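Shingles shots are back at the Nalcombe clinic

I finally got my second shingles shot last week, and I'm so glad it's done! I'd been putting it off since spring (my arm was sore for two days after the first one, and I'm a baby about that kind of thing). If you're 50 or older and haven't asked your doctor about it yet, please do. My sister had shingles a few years back and she still talks about how much it hurt.

The walk-in hours start again on 12th August in the room next to the pharmacy on Rengifo Street. They had 120 people come through last time, so get there early or call ahead - the extension is 253.
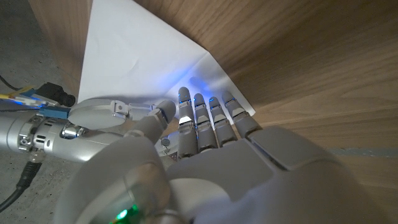 Walter Quintero

Bring your insurance card and your vaccine record if you can find it. I couldn't find mine, and the nurse looked me up in the state system while I rolled up my sleeve. It's two doses, usually two to six months apart, so put the second one on your calendar before you leave the building. I felt tired and a little achy that night, went to bed at eight, and was out mowing the lawn by the weekend.

Flu shots come later in the fall. I'll post those dates when I get them.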